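3.2 Gripper under review

The product considered in this section is the Amundsen hand-held gripper, supplied as a kit by Sekell and used at the Tamcombe site throughout the review period. The kit comprises a two-finger linkage, a handle with trigger, a camera mount and a set of spare finger pads. It is sold to laboratories and small manufacturers that wish to record manual handling tasks and later transfer them to an arm fitted with the same fingers. The version reviewed was bought at list price. The supplier had no part in the choice of tasks and did not see the results before they were submitted.

Our interest lay mainly in the condition of the fingers under steady use, and in how well the mounted camera shows the working area between them. Earlier reports on the Badton gripper, which has a comparable layout, dealt with closing force and said little about either point. Three operators took part. Each worked in sessions at a white tabletop on which light fabric and small parts had been laid out, and each was asked to approach the work with the fingers open before choosing where to grasp. Pale materials were chosen deliberately, as they give the camera little contrast and make the edges of cloth harder to follow. Figure 6 gives two views from the mounted camera. 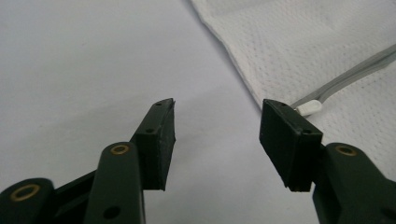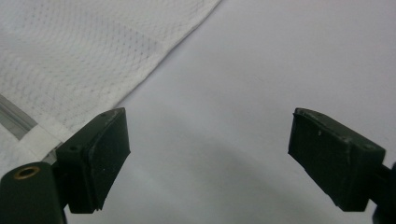 Figure 6. Open fingers of the gripper over a pale surface with white fabric nearby. In the first view a flat grey cable with a white connector lies on the cloth; in the second the fabric is at the upper left.

Both finger pads remain in view when the gripper is open, together with the space between them. This was true at all working heights used in the study and allowed the operators' choice of grasp point to be marked from the recordings alone. The lower parts of the linkage are less well covered, and a fault there would have to be found by direct inspection.

Scuffing of the pads can be seen in both views. Sekell advises that pads be changed after 3,000 closures. The set reviewed had completed 2,006 closures at the last inspection in November and was kept in service, as no loss of grip had been recorded. Wear was judged by eye against an unused pair, following the procedure drawn up by Tsz-kin Sin, and the same person made every judgement.

The pads are held by small screws and can be changed at the bench with the tool provided. The pivots were checked for play at each inspection, and no adjustment was needed. Results for the individual tasks are set out in Section 3.3.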